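Open day at Novham, quick notes

Typing this up on the train before I forget it all. Went Tuesday with Narayanan D'Souza, who got us on the list. Doors at 14:00, already a line down the ramp. Name sticker, paper map, map wrong in two places. No coffee till the second floor (important).

First stop, ground floor, the kitchen stuff. Didn't expect to stay, stayed the longest of anywhere.
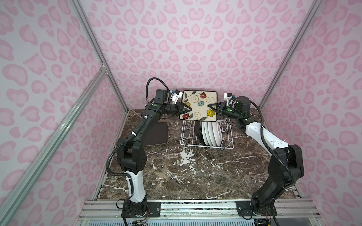
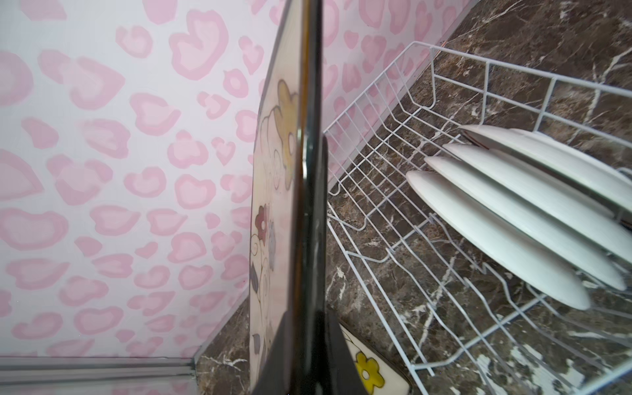

Pink leopard print and brown marble, same corner of the hall.

So, decorative tableware. The room is full of it. I grew up with plates like this, my grandmother had a shelf of them and you were not allowed to eat off a single one. Flowers, mostly. Faded yellows, brown stems, that soft look where the paint seems to have sunk in a bit. Square ones are a pain to store, any rack made for round plates lets them tip onto a corner. Got talking about this with Chih-ming Wan, who was running the ground floor and has strong views on dish racks. White coated wire over bare steel, always. Wide slots. Back of the counter and not next to the sink, otherwise everybody drips on them reaching over. I wrote that down, I am going to move mine.

He also told us they keep 260 plates in the store room across the hall, bought in lots from estate sales. We got a peek. Metal shelves, felt between each plate, handwritten labels. Smelled like my aunt's attic. A Simutitz set on the bottom shelf, blue rims, missing the gravy boat, and he is still looking for the gravy boat. If anyone has one, write to them, seriously.

Somebody in our group asked about cleaning hand-painted pieces. Answer: lukewarm water, mild soap, soft cloth, never the dishwasher, and don't soak. Stand them up to dry. I have ruined at least one platter by soaking so, noted.

Marble talk too. Dark brown with the white veins looks great and hides coffee. Doesn't hide lemon juice. They reseal every few months. Narayanan wants it for his kitchen now, priced a slab on his phone while standing there, went quiet.

Second floor, textiles. Coffee finally! Weak, but free. The Vurenau curtain samples were nice, heavy, 60 inches wide, only the one width which seemed odd. Skipped the talk, room was full and it was hot in there. Heard the tail end from the hallway, something about hems.

Third floor was the chair room. Try anything you want. The Thomas folding chair is the one everybody lines up for and I get it, good back, light enough to lift with one hand. Seat a little short for me. Sat almost 25 minutes in a green armchair with no label and nobody could tell me who made it. Want it.

Gift shop: tiny. Dish towels, postcards, one shelf of seconds. Bought a saucer with a chip in teh rim, 14 dollars, probaly too much. No bags so bring one.

Parking is bad, take the train. Station's a ten minute walk, uphill on the way back. Elevator works but slow. Restrooms on two only. They do it again in August, Chih-ming said to come in the morning since the groups are smaller and you can get into the store room without waiting.

Ok my stop.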